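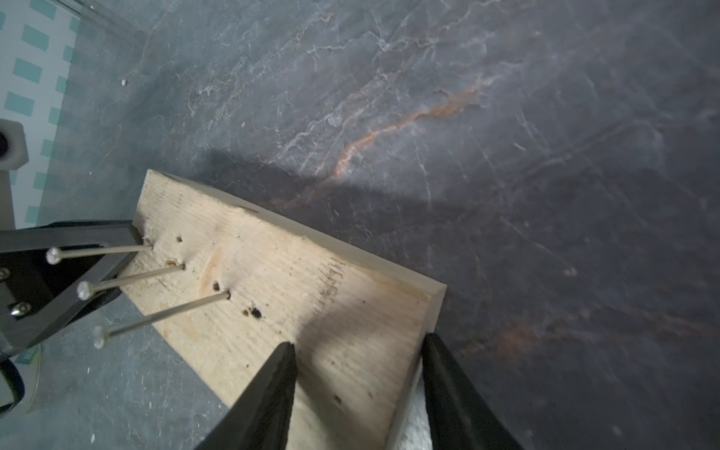 Linh Thân
Research Engineer, Odcombe Reclaimed Timber Unit

Figure 2. Unfinished pine board with three long nails protruding from one end. A knot mark is visible near the middle of the board.

3. Materials and sorting

3.1 Source of the boards

The boards were taken from two demolition sites, referred to here as Kikau and Trorkero after the streets on which the buildings stood. Both were single-story storage sheds with softwood roof framing and board sheathing fixed by hand with plain-shank steel nails. Kikau had a ventilated roof space and dry framing throughout. Trorkero had leaked along the north eave for several winters, and the sheathing there showed dark staining around the fasteners. Boards with soft or crumbling wood were left at the sites and do not appear in the results.

A total of 662 boards were accepted. Each was marked on the face with a site letter and a running number before it was moved. Boards shorter than 200 mm were rejected at this stage, as they could not be clamped on both sides of a nail during the withdrawal test.

3.2 Nail position

Nails left in reclaimed boards are not spread evenly along the length. Sheathing is fixed where it crosses a rafter, and the last fixing usually falls close to the cut end. When a board is pried off, the nails either stay in the rafter and pull their heads through the board, or come away with the board and project from its back. The second outcome leaves a group of nails near the end, of the kind shown in Figure 2, and it is the more troublesome one for reuse. The wood between the nails and the end grain is short and tends to split when the nails are driven back.

For this reason end nails and field nails were recorded as separate classes. An end nail is defined as one whose distance to the nearest cut end is less than the width of the board. All others are field nails. The definition is simple and can be applied on site without a table, but it does treat wide boards differently from narrow ones, and this should be kept in mind when the classes are compared.

3.3 Knots and grain

Knots were recorded by position only. A knot was noted as near a nail if any part of it lay within one board width of the shank. Knots farther away, including those at mid-length, were noted but not used in the analysis. They have little effect on withdrawal load, though they matter for the bending grade of the finished piece – a subject outside this paper.

Grain angle was measured with a scribe on the flat face. Boards with strongly sloping grain were kept in the set, since a reclamation yard would not normally screen them out.

3.4 Withdrawal procedure

The boards were stored indoors from March until their moisture content had leveled off, and were then tested in random order. Each board was clamped face down on a steel bed with a slot under the nail. The load was applied to the nail head at a constant rate and the peak value was taken as the withdrawal load. Nails that projected from the back were first driven until the head stood clear of the face by the thickness of the puller jaw. Bent nails were straightened only as far as needed to pass through the slot.

In all, 1,187 nails were pulled. A test was discarded if the head broke off before the shank moved, or if the board slipped in the clamp. Splits were recorded when they could be seen on the face without magnification. No attempt was made to find splits inside the board.

3.5 Limits of the sample

The sample covers hand-driven nails in softwood sheathing and nothing else. Ring-shank nails, screws, and staples behave differently and were removed before sorting. The Trorkero boards had more rust on the shank, which raises the withdrawal load at first and lowers it once the surrounding wood has broken down. The two effects could not be told apart with the present method, and site was therefore kept as a separate term in the model described in Section 4.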